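Budgeting for a dish-handling robot: step by step

Applies to two-arm units on a fixed or rolling base. Prices are in pounds, before VAT. Last revised 2021-06-12.

1. Measure the sink, the counter and the dishwasher with its door down. Both arms must reach their targets from one base position. If they cannot, price a rolling base.

2. List the crockery. Plates and shallow bowls may need different grip settings, and Filomine charges for each set-up visit.

3. Get quotes for the hands separately from the arms. Our Esano quote gave 2,467 for a pair of hands and 1,000 for spare finger pads and cables. 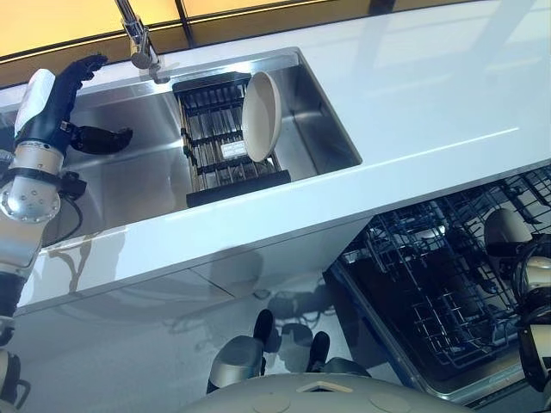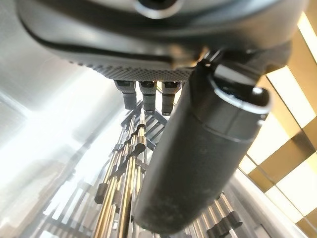
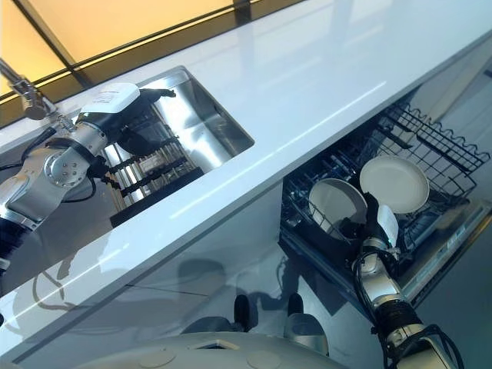 Trial at the Sonalach kitchen. First and last views: sink, drying rack and open dishwasher.

4. Add a wrist camera for each arm. Check whether the mount is included.

5. Allow around 10 per cent for breakages and refitting.

6. Book 2 days on site before signing. Wannasri deducts the trial fee from the order if it is placed in June.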